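Small stuff, shallow basket - tidying tips that stick

Quick one this month, I have 2 boxes of blocks still to sort before Monday. These are for the little things that end up all over the table. Balls, pegs, cubes, odd game pieces. Use what works, skip the rest.

First - cloth down. Plain white if you have one. Small colored things show up right away, and a ball doesn't skate off the way it does on bare wood. Doesn't need ironing. Ours never is.

Second - one basket. Shallow, wide rim. Deep ones swallow things and then you tip the whole lot out to find one peg. Start with it empty, off to one side, pieces next to it.

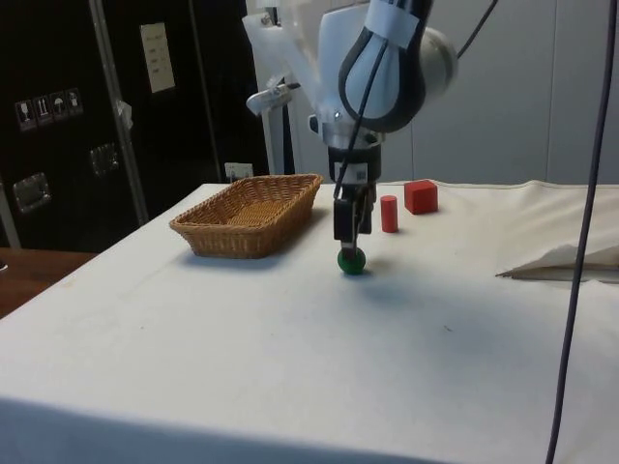 Rolton Home Skills Club - Tidying & Storage Page

Balls go in first. Always. They're the ones that roll, so get them off the table before you bump it. Then cubes, then anything that stands on end and tips over.

Wicker or plastic? We like wicker for dry, clean stuff. A tight weave is what you want, wide gaps let small pegs poke thru and snag. Run your hand around the inside before you buy. If it catches your sleeve it'll catch everything else.

Cleaning a woven basket:
Shake it out upside down, outdoors.
Old toothbrush along the weave, then the vacuum with the brush end.
Damp cloth, not wet. A drop of dish soap if its sticky.
Dry it 15 minutes by an open window before anything goes back in. Longer if the weather's muggy.

Painted wooden blocks - wipe, never soak. Soaking lifts the paint and swells the corners. Red is the worst for leaving color on a white cloth, so dry them on an old towel first. Learned that one in January with a good tablecloth. Cold water and Trandness stain bar got most of it out. Most.

Keep the same shapes together if you've got the room. If not, sort by color, kids find that easier anyway. Labels on the shelf edge, not on the basket - the sticky stuff never comes off wicker.
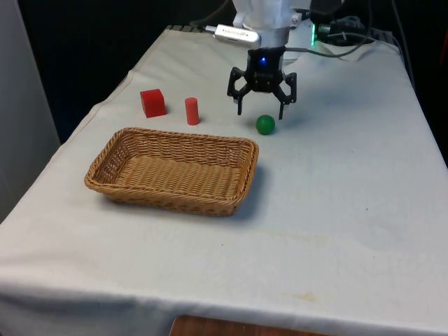 Prendik wrote in to say the cloth itself can do the tidying: when playtime's over, gather up the four corners, carry the whole bundle to the shelf and let it slide into the basket in one go. Works with a low basket too, as long as you hold the cloth close to the rim and go slow. Wouldn't try it with anything breakable.

Good tip, trying it tonight. Two things to add - shake the crumbs off before you start, and use a cloth a bit bigger than you think you need.

Basket swap shelf is still by the side door. Shallow ones go fast. No lids please, we have plenty of lids.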